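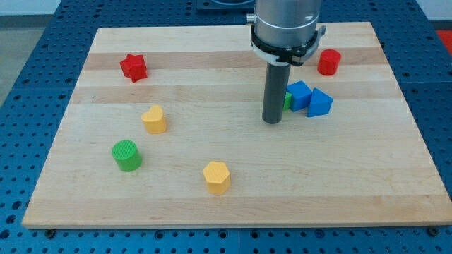
M. Holloway

Figure 3. Coloured blocks on the striped board used for the sorting sessions.

3.2 Materials

The blocks came from a set sold for nursery use under the name Gravau. We chose it over the plainer Nenar set, which has cubes and cylinders only, as we wanted shapes that children would be likely to name in different ways. Figure 3 shows one layout, with a star, a heart, a hexagonal prism and a triangular prism among the more usual cubes and cylinders. Colours repeat across shapes – the star is red and so is one of the cylinders, while the heart and the hexagonal prism are both yellow – so a child asked to put together the ones that go together could sort by either.

The board marked the edge of the play area. Its light and darker bands run close in tone, and in the Flastcombe pilot few children treated them as lines to sort along. An earlier board with painted squares was dropped for that reason.

Blocks were set out afresh before each trial. Some layouts were spread evenly, and others had a few blocks close together, as with the blue cube and blue triangular prism in Figure 3. We recorded 871 trials in all, of which 442 began from a layout with a close group. The 46 trials in which a block left the board were kept in the count of first choices but left out of the timing results.

Children were not told the names of the shapes beforehand. Where a child asked, the adult said "that one" and pointed.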